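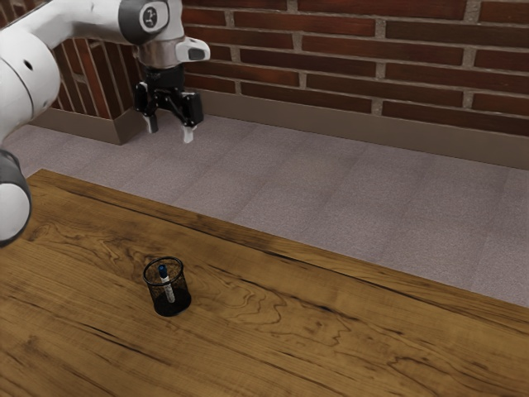 I've been paying Taleck for their robot simulator since May, and I think it's the best money I spend on a hobby that mostly eats money. It's 16 bucks a month for the basic plan, or 99 if you want the big one (you don't, trust me). My one gripe is with how they sell it.

Open the Bretska scene pack and the first thing you notice is how nice it all looks. The bricks have dark weathered patches on them! The carpet has tile seams! Somebody cared a lot about wood grain. And I like that, I do, but the sales page goes on and on about the looks, as if we were all shopping for a kitchen.

What I care about is the boring stuff. A marker standing in a mesh pen cup is a mean little task for a gripper. It leans, the rim is in the way, and if you come in a bit crooked you knock the cup over. I ran my pick routine 81 times one evening and got 60 clean grabs, which I was weirdly proud of. Then I tried the same routine in Bronitz, the free one everybody recommends, and the marker kept sliding through the cup wall like a ghost. So yes, I'd say the paid one earns its price.

But tell people that! Put the contact settings on the front page. Show me a bad grab and what the fingers did. Lanz does this with their starter kit, and their scenes look like a tax form, and I still nearly switched.

My advice, if you're on the fence, is to get the cheap plan and skip the extra textures. Spend your first night on one small object you think will be easy. I'm still fiddling with my approach angle, and I've got another batch to run after dinner.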